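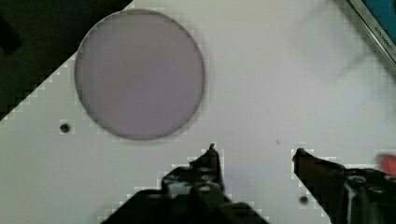 What is a trivet for? It keeps a hot pot or dish off the surface underneath, so the heat doesn't mark the table.

I've been looking after the trivet entry on Disteo for a while now, and I still get a kick out of how much there is to say about something so plain! A trivet can be a flat disc, a ring, a square of tile or a little stand on three feet. The three-footed kind gave us the name (it goes back to Latin, "three-footed"), and those were made to hold a pot over an open fire.

Flat ones came to the table later, and they're what most of us mean by the word today. Cork, wood, felt, cast iron and silicone are all common - I like silicone because it grips the table and goes straight in the dishwasher. Cork is lighter but it stains, as mine did the first week.

People mix them up with coasters. A coaster sits under a cup or glass and is mostly there to catch drips, and it's usually too small for a pan anyway. Mererid Lougher over in Bainbridge wrote to me that her family says "pot stand" for all of them, so I've added that under other names.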